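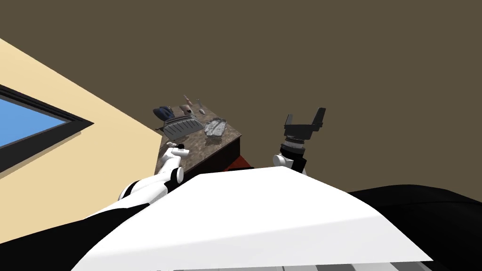
Sim, head view. Left gripper at the corner of the granite table, right one open and waiting.

June, 4:40 pm

I work today only in the simulator, the real arms stay on the bench until the new wrist bolts come. The table model is the one with the speckled granite top and red base. Kalkidan Lemma asked me to keep this one, as the pattern is hard for the vision and she wants it hard.

Target is the big ribbed silver thing at the left side of the table. Start pose has the left gripper very low near the corner. In my opinion too low. I will raise the pre-grasp height and write the old value in the margin so we can go back.

The right arm holds its park pose, fingers spread, out to the right of the table. I prefer it there while I tune the left. If both arms move, I cannot tell which one is making the controller nervous.

Settings for tonight: 500 episodes, timeout 800 steps, two seeds. Same reward as before, I did not touch it.

Problem with the view: the head is tilted so much that the chest plate takes a big part of the picture. Kalkidan says mask it. I would rather correct the head angle first - a mask will hide the mistake and then we meet it again on the real build in the shed.

To do:
- check the neck offset in the Rendwood config against the aluminium bracket
- friction for the foil-looking piece, still the default
- ask Kalkidan if the Tsegaye branch has the newer finger colour
- return the 2 mm hex key to the workshop drawer

Run started 5:15 pm. I look at the logs after tea.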